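Review: Flulleo Hand Gripper for teaching a robot by hand, after 3 months of use
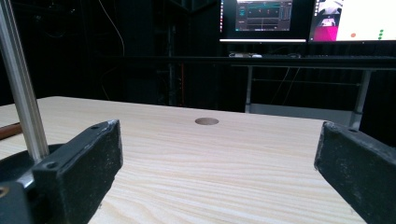

Fingers open over the light wooden table, before a take. Two monitors on the desk at the back.

I bought the Flulleo with my own money in April, to teach pick and place tasks to the small Enusix arm we have in our workshop. Before this I was using remote control, with a leader arm from Jullex. So my review is mostly a comparison between these two ways of working.

What it is

You hold the tool in your hand and do the task yourself, with the same type of fingers the robot will have. The camera on the tool records everything. Later the software turns the recording into training data. You do not need the robot near you when you record, and for me this was the main reason to buy.

Comfort

The tool is heavier than I expected from the product page. The first day I recorded for two hours without a pause and my wrist was complaining in the evening. Now I stop every 30 minutes. My colleague Vilja Lindqvist has smaller hands than me and she finds the trigger too far from the handle. She put a piece of foam tape on it and says it is acceptable now, but for this price I think the trigger should be adjustable.

Fingers

They are simple black blocks with screw holes. Mine are scuffed already, as you can notice in the photo, and the edges pick up dust. I did not see any effect of this on the grip. They open wide, enough for a coffee mug from the side. With thin things lying flat I have more trouble. A coin or a playing card I must push to the border of the table first, and then the robot learns to do this also, very slowly and very seriously.

To change the fingers you need a small hex key. It was not in my box. I wrote to Sarmiento, the shop where I bought it, and Encarnación Quintana from their support sent me one without asking for the receipt. Good service, but it should be in the box from the beginning.

Recording

With the Jullex leader arm I could make 12 good demonstrations of a cup task in one hour. With the Flulleo I make the same number before my tea is cold. The movements are also more natural, with fewer small stops in the middle.

The weak point is tracking. If you turn the tool fast, the software can lose its position and you must throw away the take. It does not warn you while recording, you see it only afterwards in the list. A simple beep would save me much time. Plain surfaces are the worst. I put some printed patterns beside the work area in my later sessions and I lost fewer takes.

There is one more thing to be careful about. With your hand you can reach places where the arm cannot go. I recorded a full afternoon of a shelf task, and after it the Enusix could not bend its elbow that way. With remote control this mistake is impossible, the leader arm simply stops you.

Software

It installs without problems and the export is clear. The manual is short, and the chapter about calibration has an error in step 3 (the two buttons are exchanged). Lwazi Mabaso explained the correct order on the user forum, search for his post before you start.

Should you buy it?

If you need many demonstrations of table tasks, yes. If your work needs force, for example closing a tight lid, I would stay with remote control - I keep my Jullex for this.

My rating: 4 of 5. I take one point for the tracking and the missing key.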